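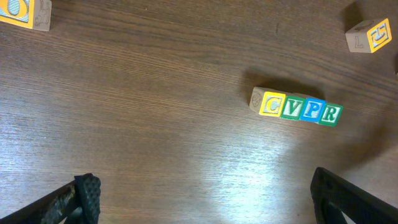

Blocks on the table as the wrist camera sees them: CVPR in a row, two strays farther off.

Home | Reviews | Kitchen | Workshop | Floor Care | Contact

Davside Bench Arm, home and small shop kit
Reviewed by Colin Parsons
Monday, May 19, 2025

Every year or so a company offers to send me a machine that will put things away, and every year I clear off a table and try to believe it. This time it's the Davside Bench Arm, $2,391 with the two-finger gripper and wrist camera, sold to "households and light commercial users." That second group is on the box because the first group has mostly stopped falling for it, I suspect, but I tried it with both in mind. It spent a few weeks at my house and then went to Runwood, the furniture repair shop where Pantelis Lazaridis runs the bench.

Setup took most of an afternoon. The manual is 118 pages long and manages not to say where the power brick goes until you're well past the chapter on accounts. You clamp the arm to the table edge, you calibrate the camera by letting it stare at a printed card, and then you pick a job from the app or teach your own by leading the gripper through it by hand. Teaching is the good part. The joints go slack when you hold down the button, the motion feels smooth, and my daughter had it figured out before I'd finished reading.

The demo job Davside pushes hardest is lining up toy blocks, so that's where I started. You type in the letters, you scatter the blocks, you go stand somewhere else. Letter blocks are about as kind a test as you could set a machine. They're cubes. They don't bend, they don't roll, and each has a big bright character on it. On a bare table, with the lamp where Davside tells you to put it, the arm does well. It lines blocks up closer together than I'd bother to, and it's patient about a block that has landed at an angle.

Move the lamp and things get worse. My table has a finish that throws back light, and a patch of glare in the wrong place was enough to make it stop and think for a long time. A letter lying sideways confused it too, on some tries and not others, with no pattern I could find. A block near the edge of the camera's view might as well have been in the next county. The app has a "look again" button for this. I pressed it a lot. Pressing a button so that a robot will look at a block I am already looking at is slower than picking up the block.

And that leaves out the box. Lining up blocks is a trick; putting them away is the chore. The arm can drop them in a box if the box sits within reach and you've taught it the spot. Bump the box and it will set a block down very carefully on the table beside it, and the next one on top of that.

Now for some things people do in a house.

Silverware out of the dishwasher basket: no. It can pull a fork if the fork is standing by itself. Forks in a basket lean on each other, and the arm either grabs two or gives up. Wet spoons slid out of the fingers.

Socks: no. It will pick up a sock. It can't tell you anything about the sock, and it certainly can't find the other one.

Wiping the table: sort of. I taught it to hold a sponge and make long strokes, and it repeated my strokes exactly, including the place where I'd missed.

Watering a plant with a small squeeze bottle: yes, every day I tried it. I had high hopes for this one and it came through. The plant has to stay where it is, and so do you, if you happen to be on that side of the table.

The gripper is the best piece of hardware here. The tip pads have enough texture to hold dry wood and cardboard without crushing either one, and the fingers open wider than I expected. Davside rates the pads for around 2,000 hours. I can't check that and wouldn't want to. What bothers me more is that the fingers are all the arm has. If something shifts in its grip, it doesn't seem to notice until the camera gets a clear view, and the fingers themselves take up a good share of that view.

At Runwood the verdict was a little warmer. Pantelis put it on drawer knobs, moving them from a tray to a drying rack after they'd been dipped. Same knob, same tray, same rack, all afternoon. That's what an arm like this wants. He taught the job twice, once badly, and after that it kept going while he glued up chairs. It dropped a few and he picked them up off the floor at the end of the day. He didn't mind. He also pointed out that a slanted board and a dowel would do half of it, and that he already owned the board.

Then he tried it on mixed screws, which is the job he really hates, and it was hopeless. The screws lie every which way in the tin, they shine, and the smaller ones vanish between the pads. Five minutes of that and he unplugged it. He had the tin sorted by hand before I'd found my car keys.

I looked at the Mousavi arm last June, and the Davside beats it on noise and on teaching. The Mousavi was quicker between moves and had a better clamp. The Fornton kit is cheaper than either if you can live without a wrist camera, though I don't see how you'd get much done without one. All three share the same trouble: they're at their best on a clear table with the right light and one kind of thing on it, and a table like that doesn't have much of a chore left on it.

Can a machine do household work yet? Mine washes dishes and dries clothes, and both do it by having me load them. The Davside wants the same deal. You set out the work, you fix the light, you keep the cat away, and it moves the objects. For a small shop with one dull, steady job, I can see the sums working out, and I'd ask for a trial on your own parts before paying. For a kitchen or a kid's room, keep your money.

Liked: teaching by hand, quiet motors, grip on dry wood
Didn't: glare, anything shiny or floppy, the app, the manual
Score: 5 out of 10 for a shop, and I'd take a couple off that for a home

Davside says an update this summer will improve how it handles clutter. The review unit goes back before then. If they send another, I'll try the forks again.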